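Chapter 7
Showing the Robot What You Mean

What you will learn in this chapter
How a person's movements become data a robot can learn from
The difference between guiding an arm by hand and driving it from a distance
Why small contact tasks make such good practice
How to plan, record and sort a first set of demonstrations

Before you begin: you should be comfortable with joint angles and gripper commands from Chapter 4, and you will need the safety checklist from Chapter 2 beside you whenever the arms have power.

7.1 From writing motions to showing them

In Chapter 6 you wrote out every pose yourself. You chose a point above the block, a point at the block, a point above the tray, and you told the arm to visit them in order. That works beautifully as long as the block is where you said it would be. Slide it over by the width of a thumb and the gripper closes on air.

Now think about how you would teach the same job to a new coworker. You would never read out joint angles! You would say "watch me," do it a few times, and let them try. Teaching by demonstration brings that idea to robots, and I think it is one of the most enjoyable things you can do in a robotics lab. The first time an arm repeats a little wrist tilt that you put there yourself, without thinking about it, you will want to call somebody over to look.

A demonstration is a recording of a task done once, from start to finish. It holds two streams that run side by side. One is what the robot could sense at each moment: camera images, joint positions, how far each gripper was open. The other is what the person told it to do at that same moment. A learning program then looks for the connection between the two. Given this view and this arm position, what did the teacher do next?

7.2 Two ways to teach

The older way is to take hold of the arm and move it. This is called kinesthetic teaching. The motors go slack enough to be pushed, you steer the wrist with your hands, and the robot records where its joints went. You feel the weight and the limits of the arm directly, and most students pick it up within minutes. Its drawback is your own body. Your hands and sleeves get into the camera images, and they won't be there when the robot works alone. Guiding two arms at once is also awkward – try it and you will soon wish for a third hand.

The other way is teleoperation. You stand or sit apart from the robot and move a controller, or a smaller copy of the arm, and the robot follows. The Jolov bench used in this book works this way, with one handheld controller for each arm. What you give up is touch. You can't feel the gripper press on something, so you learn to read contact with your eyes: a rod that starts to lean, a cup that shifts on the table. It takes practice, and the practice is fun.

Our running task for this chapter and the next is the straw task. There is a lidded coffee cup and a thin white straw, and the goal is to get the straw through the lid and leave it standing.
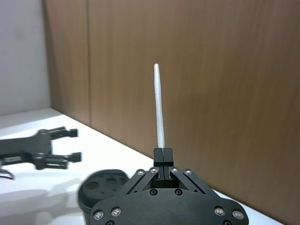
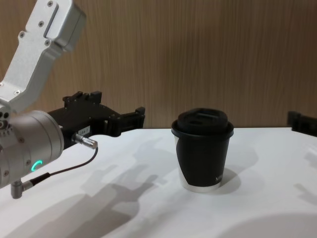
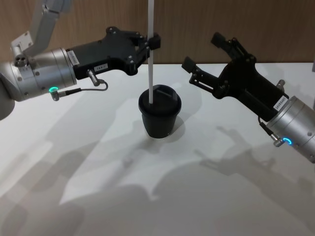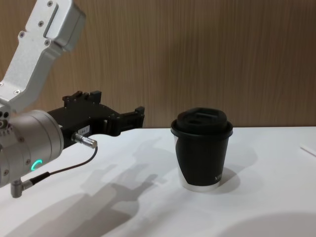 Figure 7.1 The straw task at the bench, seen from different cameras.

So why choose something so small? A straw is light, narrow and easy to tip out of line. The opening it has to find is hardly bigger than the straw itself, and an error at the fingertips grows as you move along its length. A paper cup gives way if you squeeze it and slides if you push it. Every one of these troubles turns up again in bigger jobs, from plugging in a cable to loading a test tube rack, and here a failed try costs you nothing but a straw.

The task also breaks into stages that are easy to talk about: pick up, turn upright, line up, lower, let go. Write those five words on a card and keep it near the controllers. When Liam Gosling taught the first course on our Dremum arms, he had the operator call out each stage as it began, and the habit has stuck. It keeps two partners in step, and it makes the recordings much easier to label afterward.

7.3 What each camera is good for

A wrist camera travels with the gripper, so the fingertips stay in the same part of its view while everything else moves. That makes it wonderful for the last stretch of an approach, and poor at telling you where the other arm has gone. A head camera takes in more of the table and shows how the parts of the task relate to each other. A camera at chest height looks across the table from lower down, and heights are easier to judge from there.

Use all of them when you record, and play them back together. Pick a moment when the straw is being lined up and stop there. Ask yourself which view would have told you to correct left or right, and which would have told you how far there was left to go. It is rarely the same one.

Key term: observation. Everything the robot's sensors report at one time step. If a fact can't be found anywhere in the observation, the robot can't learn to act on it, however clearly the teacher could see it from across the room. For this reason many labs ask operators to work from the camera views alone.

7.4 Planning your first set

The class set that comes with this book holds 468 demonstrations of the straw task. You will use 400 of them for training in Chapter 8 and keep the others back for checking. Your own set can be far smaller. Aim for 18 good ones in your first session, working in pairs, and trade places halfway through.

Move the cup between tries. Start the straw at different angles. Keep your pace even, and when you are unsure, slow down without stopping, because long pauses teach the robot to pause. If you miss the opening and recover smoothly, keep that recording! Recoveries are worth a great deal, and beginners throw away too many of them. Discard a try only if the cup falls, a camera drops out, or someone reaches onto the table while the recorder is running.

Save each try in the Tredex recorder with your initials, the stage where anything went wrong, and one plain sentence about it. "Straw leaned right, backed up, lined up again" is perfect.

Try it yourself
Turn to the practice log on page 122. Before touching the controllers, play three class demonstrations at half speed and write down when each stage begins. Compare your times with your partner's. You will probably agree on the pickup and disagree on where lining up ends and lowering starts. Talk that over until you have a rule you can both follow, and write the rule at the top of your log. You will need it in Section 7.5, where we connect the controllers and set the speed limits for each arm.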